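How to scrub a tray without scratching it 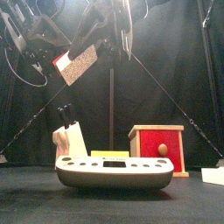 Words: Kanyarat Srisuk
Filed under: Cleaning, small jobs

I get through a lot of sponges. My white trays live on a dark matt worktop, so every smear shows up, and I used to go at them with whatever rough pad was nearest. Big mistake – my friend Oanh still teases me about the cloudy one!

What I do now takes about 4 minutes a tray.

Start with a dry wipe to get the crumbs and grit off (grit is what does the scratching, more than the block). Then squirt a little washing-up liquid in warm water, dunk your sponge block and squeeze it until it stops dripping.

Lay the block down at a slant so that one end does the work. You get into the corners that way, and it's much easier to see where you've been. Go along the tray in long strokes, pressing lightly. If a mark won't budge, leave the suds on it for 60 seconds and try again.

Rinse, turn the tray over and do the underneath too, especially if it's rounded, as drips love to collect there.

Stand the block on its end to dry. I bin mine once the corners start to crumble – the bits get everywhere otherwise, and I've fished enough of them out of the plughole.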